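Prorkach Components @ Norell site
A thread on automation in our kitting and packing hall, and what it has changed for the people who work there. (1/12)

In January we completed the first stage of our automation program at the Norell site. Five handling cells now carry out sorting and tray loading for small parts. We said at the outset that we would report on the results in public, including the parts that did not go well. (2/12)

First, jobs. No permanent position was removed in this stage. Twelve colleagues who had worked full time on hand sorting were offered new duties. Most moved to cell operation or final inspection. Two chose the goods-in team, and one took early retirement under terms already open to all staff. (3/12)

Pay was the question raised most often at the staff meetings. Cell operators are now one grade above the former sorting grade, and the higher rate applies from the first day of training. It does not depend on output. (4/12)

Training takes 17 working days. It was planned as a shorter course. Colleagues on the night shift told us that fault recovery was being rushed, and they were right. The course was extended and the first group was invited back for the added days, on paid time. (5/12)

What does an operator do during a shift? Start-up checks at 6 a.m., changeovers between part families, clearing stops, and recording each stop with a cause code. The lifting and reaching that made up much of the old sorting job has been greatly reduced. The need for attention has not. Several operators report being more tired mentally at the end of a shift, and breaks at the cells have been moved closer together as a result. (6/12)

Some 2,573 stops were recorded in the first stage. The largest group came from parts lying too close to one another. The second came from trays placed slightly off position by our own conveyor. Neither was an operator error, and the stop log is not used in individual performance reviews. This is written into the agreement with the site council. (7/12)

We also underestimated noise. The cells are quieter than the old vibrating feeders, but the warning tone was pitched so that it carried across the whole hall. It has been replaced with a lamp and a softer tone at the cell itself. Thank you to the packing team, who raised this in the first week. (8/12)
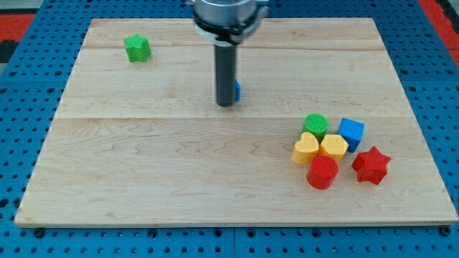
Practice with shape blocks is part of operator training at Norell, and every new operator completes it before being assigned to a production cell. Trainees learn to judge how a layout will affect the work of the arm before they start a run. Spacing is the main lesson. A green star lying well apart on the board leaves space on every side, while a yellow heart touching a yellow hexagon, with a red cylinder just in front of them, calls for a decision about which piece to take first. Trainees write down their order and explain it to the instructor. Experienced sorters tend to do very well at this — they have been making the same decisions by hand for years. (9/12)

That experience is the reason former sorters now sit in on every layout review with Amoah, our integration partner. Three changes to the tray pattern so far have come from the floor. One of them, a wider gap at the tray corners, is now standard in all cells. (10/12)

The second stage concerns the Cindeck line, where larger parts are packed. No equipment has been ordered. Work on that line will be observed first, with the agreement of the people doing it, and the findings will be shared with them before any proposal is made. Agency colleagues will be included in the briefings this time. They were not in the first stage, and they should have been. (11/12)

Staff may send questions to the program office or raise them with a shift representative. Written answers are posted on the board outside the canteen and on the staff page. Suppliers and neighbors are welcome to reply to this thread, and we will respond during office hours. (12/12)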